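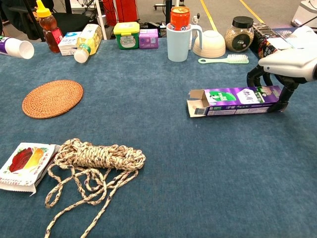 Fig. 1. Mixed household goods on a felt mat.

Home Organisation, Session 3: The Table Stage
Notes: Ingvild Hovland

Last session we emptied a cupboard. Today we deal with the consequences.

Set the tall and awkward things in a row at the back and keep the front of the table for whatever you are deciding on. A row is easier to read than a heap, and harder to hide a second jar of mustard in.

Work for 10 minutes without putting anything away. Handle each item, say what it is for, and put it down again. You will feel silly. This passes by September.

Groups
Sort by where a thing gets used. Honey and cooking oil go to the kitchen whatever shelf they came from. The scrub brush goes to the sink. Rope goes wherever you would look for it in a hurry, and in most homes that place has yet to be agreed.

Packets and boxes
A box torn open at one end, like the purple and white one in Fig. 1, has given up being a lid. Either decant the contents or fold the flaps in and store it open end up. Snack bags travel under other things, so check beneath the rope.

Things inside things
A drinks can standing in a mug saves space on the table and is a nuisance in a cupboard. Take it out before you sort. Bowls may stay upside down. Coasters lie flat and give no trouble; we could all learn from them, though there will be no marks for it.

Rope
A loose hank with trailing strands counts as unfinished. Wind it, wrap the end round the middle five times and tuck it in.

For next time
Read the Kotov handout on shelf heights. Clear one drawer at home by the same method and write up to 200 words on what you kept and why. "It might come in useful" may be used once.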